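# Hat Rack Task: Project Report

Group members: Tharushi Jayawardena, Đạt Bùi, Anwara Karunaratne, Rajitha Amarasinghe 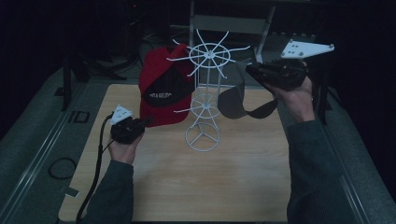 We picked hats in September because they looked easy. The course handout asked each group to choose a two-handed household task, record people doing it with the hand-held grippers, and train a policy on the recordings. Two groups chose folding. We thought hanging a cap on a rack would be simpler, and I still think so, but our results don't make that case very well.

## What we set out to test

The claim in the handout was that hand-held demonstrations carry over to a robot "with little loss." Our group wanted a number for "little." The plan was 100 demonstrations, one policy, and 20 test runs on the lab's two-arm setup, which the class calls Madel. A run passed if the cap was still on the rack when the arms had moved away.

## Collecting the demonstrations

Anwara and Đạt did nearly all of the recording. Each gripper has a triangular marker plate on top, and the tracking software (Iltia, the version on the lab machine) works out hand position from the dots. If a plate turns too far, Iltia guesses, and it doesn't tell you it's guessing. We found this out late. Of the demonstrations we kept, 17 had at least one jump in the right-hand path that no human wrist could make. We cut them. Rajitha argued for keeping them on the grounds that the other groups surely had the same problem and hadn't looked. He may be right about the other groups.

Soft caps were harder than stiff ones. A baseball cap with some shape to it stays more or less where you put it. A floppy one droops from wherever you pinched it, so the opening is in a different place each time. Đạt got good at correcting for this without thinking, and that worries me. He was using his eyes and years of handling clothes, and I'm not convinced any of that is in the recorded data.

The rack is also light. Bump a spoke and the whole thing can slide. People steady it with the other hand, sometimes only for a moment, and our recorders did this differently. We should have agreed on one way before starting.

## Results

| Cap | Runs | Passed |
|---|---|---|
| Stiff | 10 | 7 |
| Soft | 10 | 2 |

Nine passes out of 20. I'd be careful even with the seven. Tharushi reset the rack by hand between runs, and we had no mark on the table for it until partway through the stiff-cap runs. She is sure she put it back in the same spot. I was the one watching, and I'm less sure.

Most soft-cap failures looked alike: the arm reached the right height, opened, and let the cap go beside the spoke. We first blamed the gripper calibration and spent a whole afternoon redoing it. The failures stayed the same.

## What we can and can't say

We can't say that hand-held data "doesn't work." Our sample is small, one of our two main recorders was much better than the other, and we never collected demonstrations on Madel itself to compare against. Without that comparison the word "loss" has no meaning, in our report or in the handout.

I also don't think the passes show the policy understands hanging. With the rack moved a hand's width to the left, which we tried a few times after the official runs, it mostly went to the old position. Those tries aren't in the table.

## If another group takes this on

- Tape down the rack position before the first recording.
- Check every path for jumps the same day it is recorded.
- Decide what the free hand does.
- Record the soft caps first, while people still have patience.

The cleaned recordings and the list of cut files are in the shared folder under Cassim. Rajitha still has the calibration notes and will add them before the final hand-in.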